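January 17, 2026
Glue bench, hide glue vs. the damp cupboard, continued

Open time first, because that is what Efe Odukoya will ask about. The new batch of Saltis granules, soaked overnight and held in the pot, gave me 120 seconds before the skin formed on a beech test strip. The old batch gave me longer, but the old batch also smelled like a pond and had something growing on it, so I have retired it with honors.

Shop was cold this morning. I warmed the strips on top of the radiator under a towel, which works fine as long as you remember the towel is there. I remembered in time. The towel has a new color along one edge.

Mixed three pots:

Pot A - granules and water, nothing else.
Pot B - same, with a pinch of salt to slow the gel.
Pot C - same, with urea, measured properly this time, on the scale, with the scale switched on.

Pot A grabs fast and I like it for rub joints. You push the two halves together, slide them back and forth until they refuse, and walk away. Pot B is supposed to be slower. It was slower in the sense that I was slower, having gone to answer the phone. Will repeat. Pot C stayed brushable long enough to do a whole chair rail without swearing, and left a joint that looked the same as the others from outside. Whether it is the same inside is the question for the damp cupboard.

The damp cupboard, for anyone reading this who has only seen the door: it is a steel locker with a tray of salt slurry in the bottom and a hygrometer hung from a coat hook. The strips hang from wire. The hygrometer and the wall hygrometer do not agree with each other and have not since June. I go by the one in the cupboard, on the theory that it has to live there.

Pulled 13 strips out today. Notes on the ones worth noting:

The Pot A strips from the first round all failed in the glue line, clean, no wood fiber on either face. Annoying but consistent. I think I starved them. The clamp marks are deep enough to lose a coin in, and I can only blame the Druleck clamps so far before somebody points out who was turning the handle.

Pot C strips took more load than I had written down as likely. Best one went at 675 on the old dial gauge. I am not writing units next to that until I find the page where somebody worked out what the dial reads in. It is a very good number of whatever it is. Two of the others tore fiber along half the face and one tore it all the way across, so I broke that one into smaller pieces to look at it, and then could not find the smaller pieces.

The Urbonaitė recipe (the photocopied one, with the coffee ring over the soaking time) says to size the end grain first with thin glue, let it dry, then glue as normal. I had always skipped this as fussy. Tried it on three end-grain butt joints and had to hit all of them with the mallet to get them apart. So I have been wrong about that for years and would like it noted that I wrote it down myself. Efe has been saying it all along and may initial here: ____

Things that went badly:
Left the brush in Pot B. It is now a small club.
Labeled the second set of strips in pencil, then wetted them. Several are now labeled with a gray smear. I have sorted them by grain, which I trust more than I should.
The kettle tripped the breaker again with the glue pot and the bandsaw extractor on. Do not run all of them. There was a sign about this. The sign was on the kettle, and it has gone the way of the old kettle.

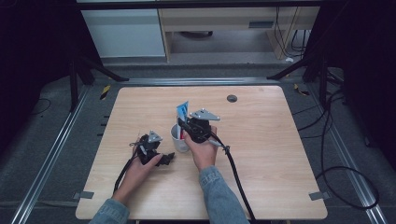 Pale table with the rounded corners. One gripper in each hand, left one open just above the top.

Back at the bench after that. Scraped squeeze-out off the chair rail while it was still rubbery, much easier than the next-day chisel method. Warm water and a rag took care of the rest. The grain came up a little and will need a light sanding before finish.

Usavow sent the wrong veneer. It is walnut, it is lovely, and it is of no use to me whatever. Boxed it back up. If it is still by the door next week somebody please post it before I find a use for it.

To do:
Repeat Pot B, phone in drawer.
Size the end grain on the next full set, both faces.
Find the page about the dial.
Efe to check the salt tray, top up if it has crusted over.
New brush. Two new brushes.
Ink for labels.

Pot C is in the fridge in a jar marked GLUE on the lid and on the side. Last time it was only marked on the lid.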